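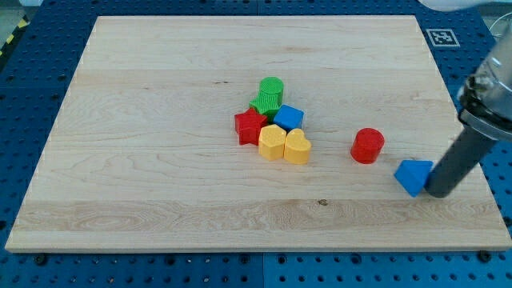
Despina had promised her sister a robot that could put away toys, and by November she had one that could touch them. The arm lived in the back half of the Wondard, a shared workshop over a tire store, where her membership entitled her to one bench, one locker and the opinions of everyone else who paid dues. She had spent the evening teaching it the word "triangle." It had reached down onto the maple board, to the right of the yellow heart and the red cylinder standing off by itself, and set one dark gray finger against the blue triangle. There it stopped, like a man who has put his hand on a doorknob and forgotten which room he wanted.

"It's thinking," said Arlo Hutchins, from the next bench.

"It isn't thinking. It's waiting for a number."

"I wait for numbers all the time. It looks like thinking."

Arlo was building a canoe indoors, on the second floor, and nobody had yet raised the subject of the stairs.

Despina scrolled up through the log. Attempt 154. The software was called Vallex, it was free, and its manual had been written by someone who hated to repeat himself. Under "contact" it said: see "force." Under "force" it said: see "contact." She had bought the force sensor secondhand from a company called Clekamex, and it had come in a box of shredded tax forms with a note reading GOOD LUCK, which she had taken at the time as friendly.

"What did you tell your sister?" Arlo asked.

"That it would be ready for the birthday."

"And when's the birthday?"

"The kid turns five. It's a whole process."

"Despina."

"Two weeks."

He went back to sanding. He had a way of sanding that was a remark.

She typed in a smaller number and pressed the key. The finger rose, considered the air, and came down exactly where it had been. Attempt 155. She typed in a bigger number. The finger rose again and came down in the same place with what she could only call conviction, and the triangle slid an inch and stopped.

"Progress," said Arlo.

"It's supposed to pick it up."

"My nephew is 27. He's never picked anything up. We still have him for Thanksgiving."

A little after nine, Juwita Liew came up from the laser cutter to complain about the sawdust, saw the arm, and forgot to. She put her elbows on the bench and watched attempts 156 through 160 with her chin in her hands. She taught second grade. She had the patience for it, and a professional interest in things that would not let go of a block.

"Does it know it's allowed to use the other finger?" she said.

Despina opened her mouth. Then she opened the settings. Thirteen menus down, below Language and above Legal, was a line that said GRIP MODE, and beside it the word POINT.

She looked at that for a while.

"How long has it been on that?" said Arlo.

"I don't want to talk about it."

"Since September?"

"I said I don't want to talk about it."

She changed the word to PINCH. The housing hummed, the finger lifted, and the whole arm drew itself up over the triangle, swung smoothly past it, and took hold of her coffee.

"Okay," said Juwita. "That's a start."

Despina reached for the log and wrote down 161.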